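Good Practice Rules for Recording Hand Demonstrations at a Shared Bench
Student project report, Kerkura Laboratory
Submitted 30/11/2018

1. Purpose of the report

This report sets out the rules adopted by the project group for recording short hand demonstrations of pick and place tasks. The recordings are used to train and test the Feren arm controller. Earlier student groups at the laboratory kept no common procedure, and a review of their 2990 stored recordings led to the removal of 722 of them. The usual grounds were a missing start position, a wrist marker that could not be read, or an object placed outside the permitted area.

The rules in this report apply to every person who records at the bench, including visiting students. They supplement the general laboratory safety rules and do not replace them.

2. Preparation of the bench

2.1 The work surface between the operator and the tray shall be clear before recording begins. Supplies, cables and packaging are to be kept at the back or side of the table.

2.2 Only the object named in the task sheet may be placed in the tray. Small upright objects are preferred for the first set of tasks.

2.3 The tray shall stay in one position for the whole of a set. If it is moved, the set is closed and a new one is opened.

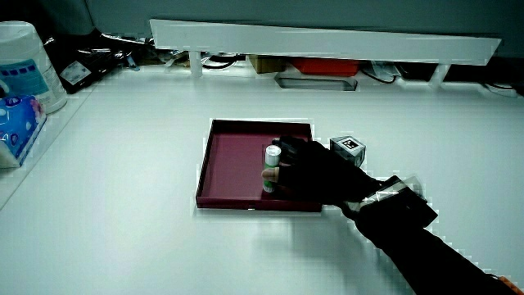 Rochelle Faulkner

3. The glove and wrist unit

3.1 The operator wears a black glove that leaves the fingertips free. Bare fingertips are required for all grasping tasks, as the Zandley procedure previously in use allowed full gloves and the two sets of results could not be compared.

3.2 The wrist device is fixed with clear tape. The tape must hold the device firmly without limiting the bend of the wrist. Loose ends are pressed flat and checked again after every 20 recordings.

3.3 Tape must not cover any part of the printed marker. Shine from the tape is acceptable on the wrist but not across the pattern.

3.4 A dark sleeve is worn down to the wrist. Rings, watches and bracelets are removed.

4. Start position and approach

4.1 Each recording begins with the hand open and away from the tray, thumb and index finger apart. The operator holds this position until the supervisor gives the word.

4.2 The hand shall not touch the tray or the object before the grasp. A recording in which the tray is touched first is marked as failed - it is not deleted, and the reason is written in the log. 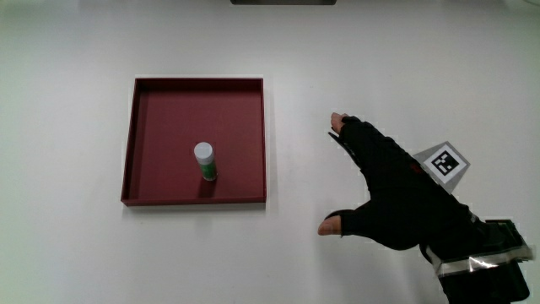 Faulkner, R.

4.3 The fingers close on the sides of the object. Pushing or tipping the object in order to reach it is not permitted.

5. Records and consent

Operators sign the Weerakoon form once, in May or on joining the project. Recordings are stored under an operator number, and names are kept in a separate file held by the supervisor. An operator may withdraw at any time.

6. Findings and open points

The group tested the rules over 27 sets. Rule 3.3 caused the most difficulty, chiefly for operators with small wrists, and a narrower tape is under review. Rule 2.3 was followed without exception. The group recommends that a second person check the marker before each set, and that rule 4.2 be printed on the task sheet itself.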